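Last changed 09/10/2022

# Peg boards and loose blocks: the questions we keep getting

Truvham is a small website about small blocks. We buy boards and blocks with our own money, mostly second-hand, and write down what we think of them. We don't sell anything. Please read the answers before you write in, as most of the post we get is one of these questions in a different coat.

## The basics

### Do I need a board at all?

Probably not. Blocks stay together on a bare table if you build low and don't lean on it. A board earns its space when you want a block to stay exactly where you put it, for patterns, letters, little street plans and so on. If your building is mainly towers, spend the money on more blocks.

We know that every box has a picture of a board on the front. The people who print the box also make the board.

### What does "fits all leading blocks" mean?

Very little, in our experience. It's a phrase that can't be checked, as it never says which blocks are leading. We have had boards that made this promise and held one maker's blocks so tightly that we needed a butter knife to get them off, while another maker's slid about like peas on a plate.

Ask the seller to name a block that fits. If the answer is a list, good. If the answer is "most", you have learned something too.

### Are the white boards with rounded pegs any good?

Some are. They look a bit like egg trays, and people either like that or can't stand it. Rounded pegs are kinder on the fingers and easier to wipe. The claim that they "guide the block home" is one we'd take with a pinch of salt. A block put down crooked on a rounded peg sits crooked on a rounded peg, and you have to lift it and try again.

White shows every crumb and every bit of fluff. We count that in its favour, but we're in the minority.

### Is the Fistby board worth the extra?

We don't think so. It's a decent board, heavier than most, and it lies flat straight out of the packet. It also costs a good deal more than the plain one, and the difference you're paying for is mainly a printed border and a drawstring bag. Our bag came apart at the cord. The board itself has given us no trouble.

If somebody is giving you one, say thank you and keep it.

### And the Nowakowski?

Thinner, cheaper, and ours arrived with a slight curve. It went flat after a night under some cookery books and has stayed that way, which surprised us. We'd buy it again before we'd buy the Fistby, but we would check it against the edge of a ruler on the day it came.

## Setting up the table

### Does it matter what the board stands on?

More than the board does. People send us long complaints about blocks that won't stay put, and then mention at the end that they build on a duvet.

You want something flat that doesn't give. A kitchen table is fine. A thin rug isn't, and nor is a folded tablecloth. If the table has a dip or a join down the middle, put a flat sheet of something hard under the board. We like metal for this. Wood does the job as well, but cheap offcuts can warp, and then you have two things that aren't flat.

### What about those non-slip mats?

We tried 3 of them and wouldn't bother. Two were spongy, so the board sank at one corner whenever a block was pushed down. The other was sticky on both sides and pulled a patch of varnish up when we moved it. A damp cloth wrung out hard and spread thin did the same work for nothing. Dry the table afterwards.

### Why does everyone say to use a dark table?

We wouldn't go as far as dark. You want a table that isn't the same colour as the blocks or the board, so you can find what you've dropped. Brown suits us. A white board shows up well on it, and so do blue and yellow blocks. A red block on a very red-brown table can vanish for a whole afternoon.

### Where should the spare blocks go?

On the far side of the board, together, where your sleeves don't drag through them. The near edge is where elbows live. We used to keep the spares in front and lost more to the floor than we ever used.

There's a fashion for sorting trays with a pocket for each colour. Try it by all means. In our house the pockets lasted until the first time anyone was called to tea.

## Putting blocks on and taking them off

### Where should the first block go?

Low down on the board, near the edge closest to you, if you're learning a pattern. You can see over it. Start at the top and your own hand hides the work as you come down.

Some instruction leaflets insist on the exact middle. The leaflet with our Prustden set says so twice, in bold, and gives no reason. We ignored it and the pattern came out fine.

### How hard should I press?

Less than you think. Hold the block by its sides, bring it over the spot, look at it, and lower it straight. If it won't go down with one finger on top it's either crooked or it's the wrong make. Leaning on it with the heel of your hand will settle the matter, but then you'll be back asking the next question but one.

### Which size is best for practice?

Two-stud blocks. They're long enough to show which way they point and short enough to put right. Single ones roll under things, and the big ones hide the pegs you're trying to aim at.

We usually set down one colour and bring the next colour in above it, say a blue two-stud block on the lower part of the board and then a yellow one over it. Two colours that don't look alike make it plain whether the edges line up. On a white board with a flat aluminium plate under it, the blue edge stands out very clearly. 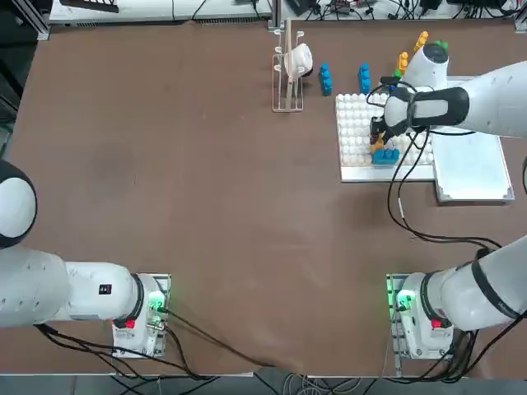
### How do I get a stuck block off without breaking a nail?

Rock it along its length, then lift. Don't twist. Twisting is what rounds the corners, and a block with round corners never sits properly again.

The little plastic levers sold for this are all right. They are also very easy to lose, and a block of the same make pushed on top will usually give you enough to hold. The metal ones we'd leave alone. Ours left a groove on the first go.

### My blocks used to grip and now they don't. Are they worn out?

Possibly, but wash them before you blame them. Lukewarm water, a drop of washing-up liquid, a rinse, and a towel. Leave them until they're dry inside, too, which takes longer than you expect. Hot water is a bad idea, and so is the radiator.

If they're still loose after that, try them on another board. We were ready to throw out 11 yellow blocks last November and the fault was in the board – they held perfectly well on the cheap one.

## Buying, old and new

### Is a tub of 100 mixed blocks a bargain?

Ask what's in it. "Mixed" tubs tend to be heavy on whatever nobody wanted, and in our last one that meant roof slopes. If the seller won't tip them out for a photograph, we walk away. You can do a great deal with a small heap of plain blocks and very little with a large heap of slopes.

### Are old blocks better than new ones?

People write to us about this with real feeling. We've built with both and can't say yes. Old blocks have had the bad ones weeded out over the years, so what's left seems wonderful. Some old colours do fade, and some of the older plastic is brittle. Buy the ones that fit your board.

### Will it help with handwriting, sums, patience or sleep?

We've seen all four on packaging. We don't know, and we suspect the packaging doesn't either. Putting small things down neatly makes you better at putting small things down neatly. Anything further we would want to see shown.

### Can you tell me what my set is worth?

No. We get asked this more than anything and the answer is always no.

### Can I send you a board to try?

Private readers, yes, if you pay postage both ways and don't mind it coming back with scratches. Makers, no. We buy our own, which is slow and is why the Prustden large board still isn't covered here. It will be when we find one at a price we don't resent.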